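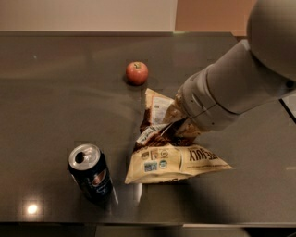

Praxistest › Robotik und Normen

Jilulis Prüfleitfaden für Greifaufgaben am Tisch, zweite Ausgabe
26. März 2023

Der Leitfaden von Jilulis liegt seit November in einer überarbeiteten Ausgabe vor. Er umfasst 262 Seiten, kostet als PDF 105 Euro und richtet sich an Labore und kleinere Integratoren, die Greifversuche mit Alltagsgegenständen nachvollziehbar dokumentieren wollen. Wir haben die Kapitel zu Aufbau, Kraftgrenzen und Protokoll durchgearbeitet.

Der erste Teil behandelt den Arbeitsplatz. Verlangt wird, dass Tischoberfläche und Beleuchtung im Protokoll stehen. Auf dunklen, glänzenden Platten spiegeln sich Deckenleuchten und Objekte, und der Leitfaden schreibt für solche Flächen einen eigenen Vermerk vor. Verboten sind sie nicht, was wir richtig finden. Küchen und Büros sehen nun einmal so aus.

Brauchbar ist das Kapitel zur Objektauswahl. Gefordert werden mindestens ein fester, ein verformbarer und ein stehender Gegenstand je Versuchsreihe. Ein Apfel, eine zerknitterte Snacktüte und eine Getränkedose erfüllen das bereits. Geöffnete Behälter müssen als solche eingetragen werden, mit Angabe des Füllstands. Für den Abstand zum Greifziel gilt ein Richtwert von 100 Millimetern. Wer darunter bleibt, muss den Versuch als „Greifen mit Nachbarobjekt“ führen und getrennt auswerten.

Schwächer ist der Abschnitt über Folienverpackungen. Ob ein Greifer die Tüte fasst oder nur auf sie drückt, soll laut Leitfaden „durch Sichtprüfung“ entschieden werden.
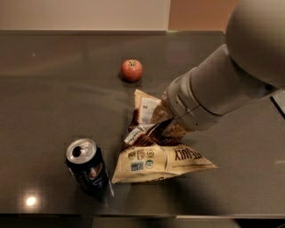

Prodromos Antoniadis hält dagegen, die Sichtprüfung sei als Mindestanforderung gedacht, und wer einen Kraftsensor habe, dürfe dessen Werte ja zusätzlich eintragen. Ihn störe eher, dass die Vorlage dafür kein Feld vorsehe.

Das stimmt, im Formular B4 muss man auf die Bemerkungszeile ausweichen. Der ältere Leitfaden von Rovetti ist hier genauer, deckt dafür aber nur starre Teile ab.

Die mitgelieferte Tabelle nimmt bis zu 1.000 Versuche auf und lässt sich ohne Makros öffnen. Das Stichwortverzeichnis ist lückenhaft, „Verpackung“ fehlt ganz.

Für Labore, die bisher ohne festes Protokoll arbeiten, ist der Kauf zu empfehlen. Wer die erste Ausgabe besitzt, braucht vor allem die Kapitel 3 und 5, die Jilulis leider nicht einzeln verkauft.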